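Werkstattbuch Sturar, Schmucksortierung
Do., 28. Mai

Endlich an die Kiste von Tonantzin gegangen! 65 Stücke laut ihrer Liste, seit über 4 Jahren nicht mehr durchgesehen, und ich hätte am liebsten den ganzen Tag nichts anderes gemacht. Sortiert wird auf dem Bett, mit dem blauen Comic-Laken als Unterlage. Auf Stoff rollen die Perlen kaum weg, das hatte Emlyn schon letztes Mal vorgeschlagen (danke!). Der graue Deckel mit der weißen Innenseite dient als Ablage für alles, was zugeordnet ist.

Angefangen mit dem roten geflochtenen Armband und den ineinandergehängten Goldringen. Bei Sonne sehen die Ringe großartig aus.

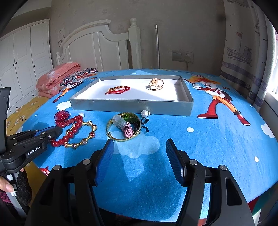 Zwischenstand: zwei Stücke im Deckel, der Rest noch auf dem Laken.

Mein Liebling ist der rote Rosenanhänger mit den durchscheinenden Blütenblättern, einfach wunderschön gemacht. Beim Grün am goldenen Armreif bin ich unsicher: Email oder Glas? Isauro bitte mal mit der Lupe draufschauen. Der helle Anhänger sieht nach Jade aus, würde ich aber erst eintragen, wenn er geprüft ist. Form irgendwo zwischen Kürbis und Figur, sehr hübsch.

Offen:
- zweiter Perlenohrring? In der Liste steht ein Paar
- einzelne weiße Perle, Herkunft unklar
- rosa Knotenquaste: Knoten nachschlagen, will ich unbedingt selbst knüpfen können
- 3 kleine Beutel für die Flechtbänder besorgen

Morgen weiter mit den Ketten, ich freu mich drauf!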